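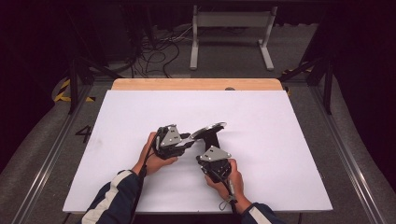
By my third week at Ploltex I could do the round thing in my sleep, and some nights I did. Left gripper, right gripper, tilt, hold, put it back, again. My mum asked what I did all day and I said I taught robots, which made her so proud I couldn't bring myself to explain that the robot lived in another building and I'd never met it.

"It only knows what your hands know," Kavinda Gamage told me when I started. He was shift lead and said things like that with his mouth full of crisps. What he meant was don't fidget, don't scratch your nose with the gripper, and if you muck one up, say "scrap" out loud so it gets marked.

We needed 323 good ones by the end of Friday. At lunch I had 59 left to do and a thumb that had stopped talking to me.

Rezaul Patwary had station 5, on the other side of the curtain. I never saw him while we worked but I could hear him, humming the same bit of the same song and saying "scrap" in a very polite voice, like he was sorry to bother it. We'd got into a sort of race. He always lost and he never seemed to mind, and it drove me up the wall.

Then at ten to three Kavinda came round with his laptop.

"Yours are all the same," he said.

"Thank you!"

"No, I mean they're all the same. Same tilt, same speed, same little pause. Ridov's had a look at the batch and the thing's learned your pause. It stops halfway and just sort of waits."

I didn't know what to say to that. I did know the pause, though. It was where I listened for Rezaul, to hear if he was ahead.

"So do them badly?" I said.

"Do them differently. Come at it from the wrong side. Be a person."

So I did the rest slow, and quick, and with my elbow stuck out like a chicken — and I scrapped 6, which I'd never done in one afternoon before. Next door the humming stopped.

"You all right in there?" said Rezaul.

"Learning," I said, and picked it up again.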